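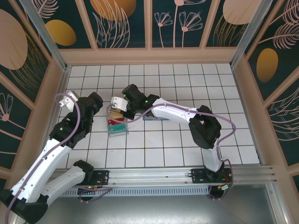
Wanted: people to sort cards into wallets. Paid, part time

Posted June 21, 2025 by Su-chen Kwok, Virkdale

Short version first, this has to go up before lunch. We need extra hands for the membership card job at our Virkdale shop. 2,000 cards, all going out to Fuentealba for their member desk. Small cards, small boxes, fiddly work. Desk height, no lifting to speak of.

What you'd be doing
Taking cards out of the small clear boxes. Checking the color against the order sheet. Red, green, yellow, some others. Card goes in the clear pocket of the wallet, right way round, then the wallet goes on the tray for checking. Next one. Start of a shift is slow for everybody, it picks up.

Also restocking the boxes when they run low, wiping down the tiles, keeping the wallets in order so the next person isn't hunting for them.

Where
Ground floor unit behind the Biken parking lot. White tile work surfaces, so dropped cards show up quick, thank goodness.

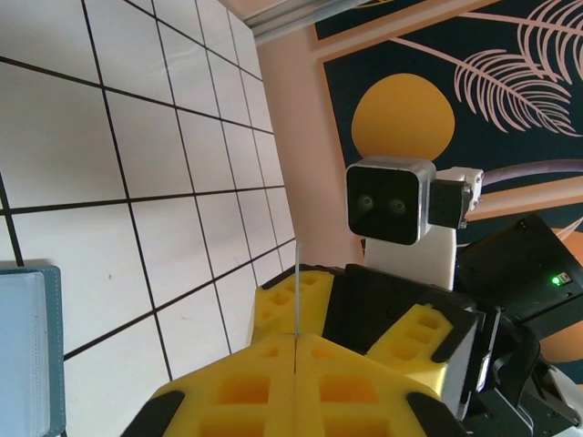 The unit stays cool in the mornings so bring a sweater. Street parking is free, the Biken lot is not. Bus stops right out front. One step at the door, we have a ramp, just ask when you write.

Who we're looking for
Steady hands. Good close up eyesight, glasses fine. You should be OK doing the same thing for a couple hours without drifting off. No experience needed but if you've done mail room work, library processing, stuffing envelopes, framing, sewing, any of that, please say so.
18 or over. Able to tell red from green, sorry, the whole order goes by color.

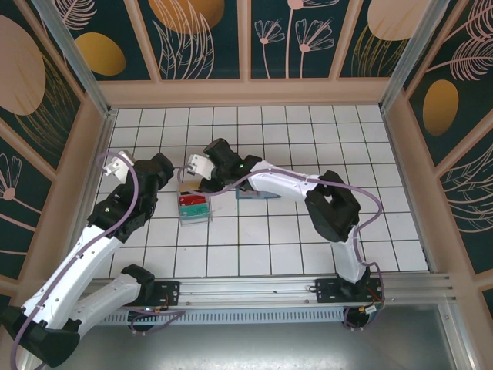

Do I need to bring my own tools or gloves?
Just yourself. Cotton gloves are here in small, medium and large, and we'd like you to wear them for the shiny cards becuase fingerprints show.

Hours and pay
Shifts are four hours, morning or afternoon, pick one and stick to it if you can. $80 a shift. Finish all your booked shifts and there's a $100 bonus with your last check. Paid break in the middle, coffee and tea on us. Lunch is on you, the Undell bakery next door is good.

About the VIP cards
Handle by the edges. They slide into the clear pocket, and the frosted sleeve beside it stays as it is unless the order sheet says diferent.
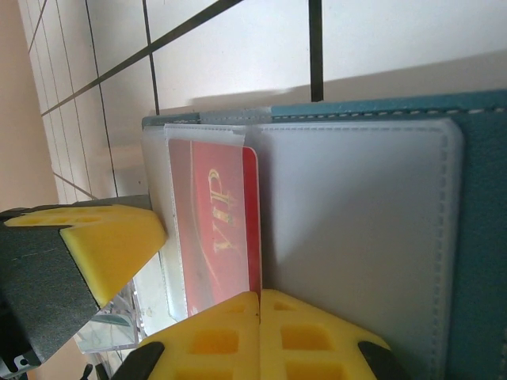
Kam-wah Hsu goes over this with everyone on the first shift, and checks the finished wallets before they're boxed. If one comes back to you just redo it, no drama.

How to apply
Couple of lines by email or a note through the door. Name, phone, mornings or afternoons, anything we should know. No resume. We answer everyone within 72 hours. If there's a second order in November we'll call this group first.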